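Puertas abiertas en Pundidar: la cama sigue sin hacerse sola

La invitación prometía "el fin de las tareas domésticas" y, a renglón seguido, café gratis. Fui por lo segundo. Pundidar abre su laboratorio al público una vez al año, en junio, y esta vez el tema era recoger un dormitorio: retirar envoltorios, juntar los mandos, doblar la ropa y estirar la sábana.

Sobre el papel, poca cosa. Mi hija lo hace en seis minutos, protestando. La sábana verde tenía más arrugas que la mía un domingo, y junto al cabecero había envoltorios brillantes, una bolsa de plástico y un mando.
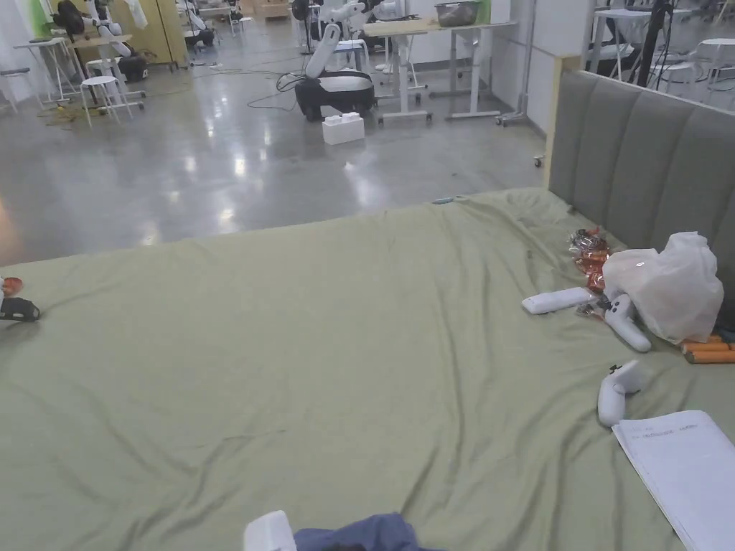 Pregunté cuánto tarda hoy una máquina en dejar eso presentable. Me hablaron de 618 demostraciones grabadas con personas y de un porcentaje de acierto que, según el folleto, "mejora cada mes". El porcentaje no venía en el folleto. Insistí y salió otra cifra: 141 intentos con bolsas de plástico, 24 de ellos buenos. Lo blando se les resiste. Una caja rígida es otra historia, y por eso los vídeos de Visser y de Sostatora están llenos de cajas.

De momento, el oficio lo ponen las manos humanas, con pinzas blancas que se agarran por el mango.
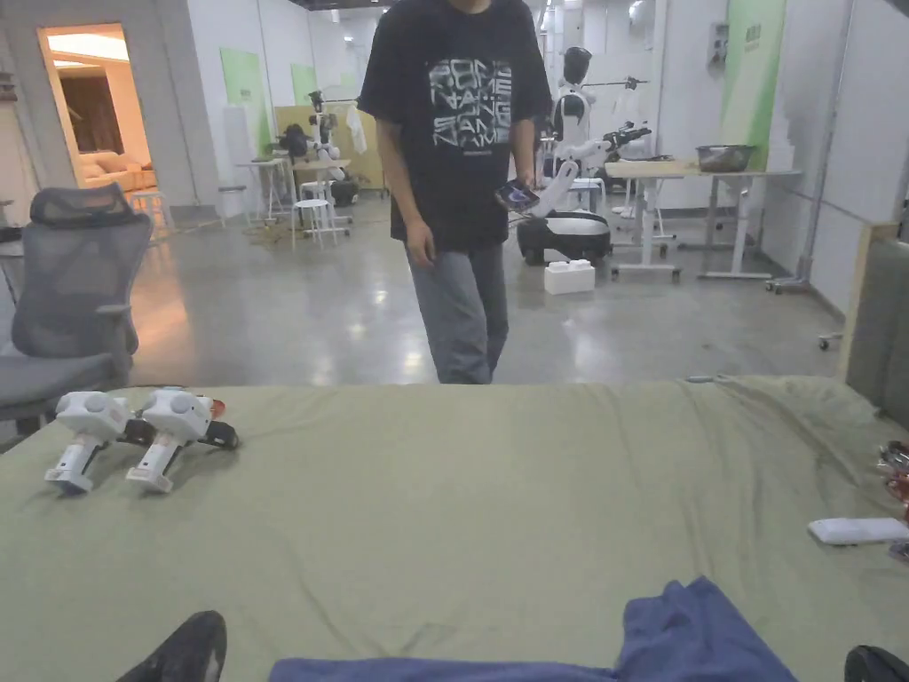 Del precio no quisieron hablar. Tampoco de quién responde si el aparato tira a la basura un recibo que hacía falta. En Bumbridge, el año pasado, por lo menos daban una fecha, aunque luego no la cumplieran. Yo me conformaría con un robot que distinguiera un calcetín de un trapo, y no me atrevo a apostar por ello antes de jubilarme.
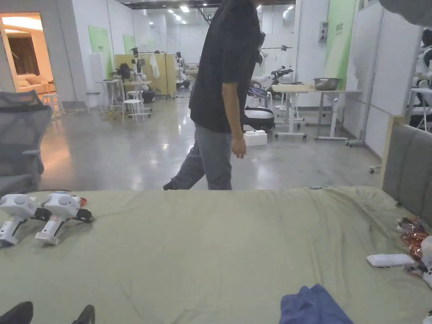 Inês Macedo me escribió después que soy injusto, que tampoco las primeras lavadoras doblaban la ropa y bien que las compramos. Le contesté que la lavadora, al menos, lavaba. Volveré el próximo junio. El café era bueno.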